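Home Office & Paper > Records and Shredding
Last updated 6 July 2025

How long do you keep utility bills?

mnowicki_b
I have 62 folders of household paper going back to when we moved to Plundamville. Electric, water, phone, all of it. My sister says one year is plenty. I was told seven. Who is right?

plusta_fan
One year for utilities unless you deduct a home office. Then keep them with that year's tax return. I go through mine every May. 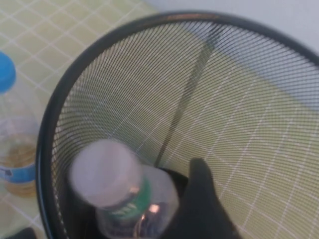 Bank statements I keep longer, but only the ones with something on them I might need to prove. The rest I download and shred.

Akinyi S.
Disagree on one year. We had a billing dispute over $275 that went back almost three years, and the old bills settled it. Paper takes up very little room.

plusta_fan
You can get old bills from the company's website.

Akinyi S.
Ours only goes back 18 months. Check yours first.

yk_rernberg
Scan and toss. I did 1,639 pages over a winter with a sheet-feed scanner. Keep the originals of deeds, titles and anything with a raised seal.

mnowicki_b
Thanks. I don't own a scanner, so I'll start with the phone bills from the old house. Does anyone shred plain envelopes or just recycle them?

yk_rernberg
Recycle. Take the windows out if your town asks for that.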